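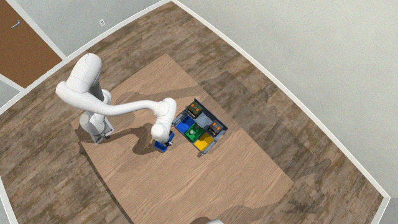
*Light wood tabletop, dark plank floor.*

# Renter tips: getting a place through the cold months

I've rented the same one-bedroom in the Bondow building for a good while now, and I've gotten pretty used to doing the little stuff myself (the repair line puts you on hold forever, and the hold music is one song). So this is my running list, updated 24 November 2021, and I'll add more in December if the radiator gives me new material!

**Drafty windows.** Rope caulk! You press it in with your thumb and it peels right off in spring, so there's no fight over the deposit. Wipe the sill down first and let it dry or it'll drop off overnight. I learned that one twice.

**Radiator knocking.** Mine wasn't level. I slid a thin wood shim under the feet on the end away from the valve, and it went from a marching band to a light tapping. Check that the valve is all the way open or all the way closed, too.

**Sticky front door.** Rub a plain white candle along the edge where it catches. Please don't sand anything you don't own.

**Nail holes.** White toothpaste is what everybody tells you, and it yellows. Buy the small tub of spackle, put on two thin coats, and smooth it with an old library card.

**Slow tub drain.** Pull the hair out with a plastic zip strip before you pour anything down there. I keep a couple under the sink.

**Put it in writing.** Even when I fix a thing myself I email the office, with the date and a picture. My neighbor Jade Bellamy got billed $347 for a closet door that was already off its track when she moved in, and her move-in photos got the whole charge dropped. She bought us both Thai food after.

Still working on the bathroom fan. If you've gotten one of those covers off without cracking it, tell me how.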